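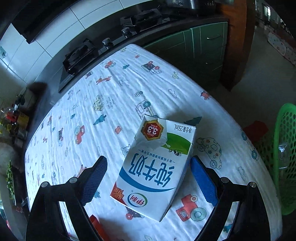
Chapter 9
Sorting and Storing Things After Shopping

Aims of this chapter

After you have studied this chapter you will be able to divide a mixed shopping into groups, to read the main parts of a label, and to decide on which shelf each group belongs. You will also learn the words we use for packages: carton, bottle, packet, wrapper, box.

9.1 Starting at the table

In most homes the shopping is put on the kitchen table first, and there it stays for some time. Milk lies next to biscuits, and a drink lies next to something for repairing a shoe. This is normal. The table is a good place to sort, provided that it has enough space and that you can see all sides of every package. A patterned cloth does no harm, although small packets are easier to find on a plain one.

Inna Semeniuk, who taught this course before me, asked her students to begin with the drinks. I have kept her order. Drinks are usually the heaviest things on the table, and once they are brought together the rest is easier to see. Put cartons with cartons and bottles with bottles. A carton may lie on its side while you work, but a carton which has been opened must always stand. Bottles that lie down can roll, so place them close against each other or against something that does not move. 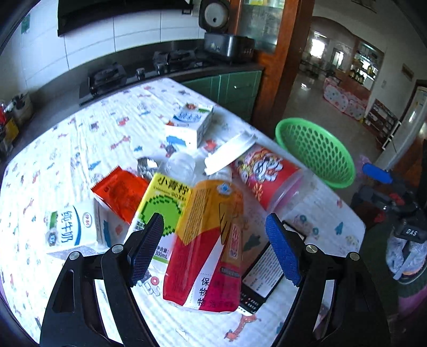 When the drinks have been grouped, look at the volume on each label. It is given in millilitres (mL) and is often found near the bottom or in a corner of the front panel. On Chinese packages the words 净含量 mean "net content", and 纯牛奶 means "pure milk". You do not need to read the whole language to sort well. Two or three such words, learned by heart, will help you a great deal in a shared kitchen.

After this come the small packets and wrappers. Take each one in your hand and feel whether there is something inside. Empty foil and empty plastic go to the waste at once. Full packets go together in one bowl or tin, with the date turned towards you.

At the end remain the things that are not food. Glue, batteries, matches and cleaning liquids are often bought in the same shop and carried in the same bag. Their boxes may be of the same size as a box of tea. For this reason we read the box before we put it anywhere. An adhesive, for example, will normally have a text about its properties, about where it may be used, and about the method of use. Keep this box together with the tube, and keep both outside the food cupboard.
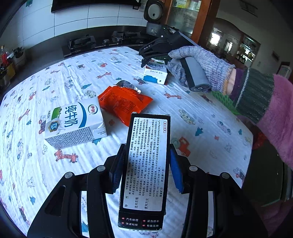

9.2 Words for this chapter

carton: a light box of card, used for milk and juice
packet: a small closed bag of paper, plastic or foil
wrapper: the thin cover around one sweet or one biscuit
adhesive: another word for glue
net content: the amount of the product without its package

9.3 Before you read further

Hryhorii Hordiienko shares a kitchen in Dindov with two other students. In March he kept a list of everything that he put on the wrong shelf. Make a similar list for your own kitchen during one week. Write the name of the thing, the kind of package, and the place where you found it. Bring the list to the lesson, as we will use it in section 9.4, where the shelves are discussed one by one.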